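Zitari proposal kit review: the yes was up to her, the rest was pretty great

By Brândușa Zamfir
4 January 2026

I have now helped two friends propose, which I think makes me semi-professional. The first was my cousin's roommate, years ago, with tea lights in paper bags and a Bluetooth speaker that died in the middle of the song. The second was this November, with the Zitari at-home proposal kit, and wow, what a difference a box makes!

The kit costs $156 and ships flat. Inside you get a string of 1000 tiny warm lights on a reel, a roll-out fabric aisle, a set of blank cards for photos or notes, a ring pouch that clips inside a jacket pocket, and a little planning booklet. I expected the booklet to be fluff. It's the best thing in there. It has a page for working out your cover story (ours was a broken dishwasher) and a page where you write down what you want to say, with enough space that you won't get carried away.

Setting up the lights took two of us most of an afternoon, mainly because we did the balcony and then decided we hated the balcony. The reel is a dream, though. It unwinds without knots and winds back up the same way, and the wire bends around a curtain rod and stays there. I have owned so many strings of lights and I've sworn at all of them except this one.

The cards are lovely, thick and a bit creamy, and we hung them down the hallway with notes from her sisters. She stopped to read every single one while he stood at the other end, sweating through his good shirt. Build that into your timing!

A few gripes. The fabric aisle arrives with deep creases and needs a proper iron, and on a hardwood floor it slides - tape it down. The ring pouch is snug, so a tall setting takes some wiggling to get out. And the power cord for the lights is short enough that you'll want an extension.

I also looked at the Mikidia set, which is cheaper but has 900 lights on two separate strings and no pouch. It would do fine for a small living room. If you have a hallway or a yard, go with Zitari.

She said yes before he finished his second sentence, so the booklet page was half wasted. They've kept the cards, and the lights are still up in their bedroom. I've already told my brother I'm available whenever he gets around to it. 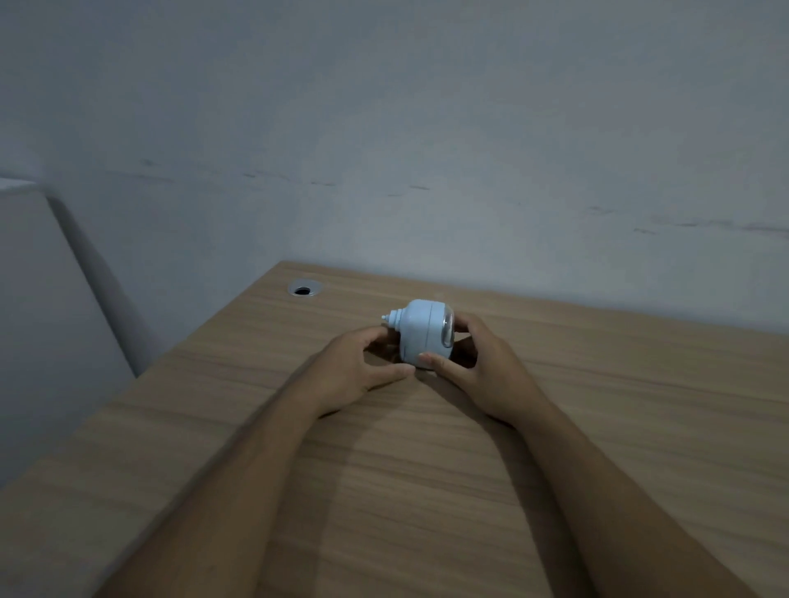 White plastic device on a wooden desk, held with both hands.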